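Section 6. Setting Up the Pick-and-Place Table

6.1 Before you begin

This section applies to the Sokeck bench arm after it has been assembled and bolted down as described in Section 5. The table must be level and must not rock when the arm is moved by hand. Members using the arm in the Brekberg shared workshop should reserve the bench before starting and should confirm that no other job is loaded on the controller.

CAUTION: Keep the emergency stop within reach at all times. Do not place hands on the table while the motors are powered.

6.2 Marking the table

1. Switch off motor power and move the arm to its parked position.
2. Wipe the tabletop with a dry cloth.
3. Apply short strips of colored tape as position markers. Red and blue are preferred on a white surface.
4. Press each strip flat along its full length. A raised corner can catch a fingertip during a low approach.
5. Record the marker positions on the layout sheet and save the sheet under the same name as the Varela job file.

Note: Markers should not be moved once a job has been taught. If a strip is lost or replaced, repeat the teaching procedure from step 1 of Section 6.4.

6.3 Placing containers and objects

1. Stand the open cups near the back edge of the table, side by side. Two cups of different colors are recommended, as the job file refers to each cup by its color.
2. Place the objects to be picked in front of the cups, within the marked area.
3. Leave enough clearance for both fingers to pass on either side of each object when the gripper is fully open.
4. Use only closed or empty containers as test objects. Liquids must not be handled over the controller or its wiring.

The gripper should approach with its fingers open and should come to rest with the object between them before the close command is sent.
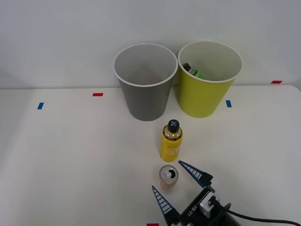
Figure 6-1. Open gripper at a beverage can, with a spray bottle and two cups behind it.

6.4 Teaching the first pick

1. Restore motor power and set the speed limit to its lowest value.
2. Jog the arm until the fingers are on either side of the object. Do not allow the fingertips to touch the table.
3. Select Store Approach.
4. Close the gripper in small steps until the object is held, then select Store Grip.
5. Raise the arm until the object clears the rim of the cup by at least 90 mm.
6. Jog to a point over the center of the cup and select Store Release.
7. Open the gripper and return the arm to its parked position.

Note: The default pause between grip and lift is 1000 ms. Smooth or rounded objects may require a longer pause – change the value in the Mallness settings page only, never in the job file itself.

6.5 Checking cable slack

Before running the job at normal speed, move the arm by hand through every stored position with motor power off. The gripper cable should follow without pulling tight and without sweeping across the objects. If it does, reroute the cable and repeat the check.

CAUTION: A cable caught under a cup or around a bottle can tip the object toward the arm. Stop the job before reaching in to clear it.

If the controller shows code 1936 during the check, a stored position lies outside the permitted area. Delete that position and teach it again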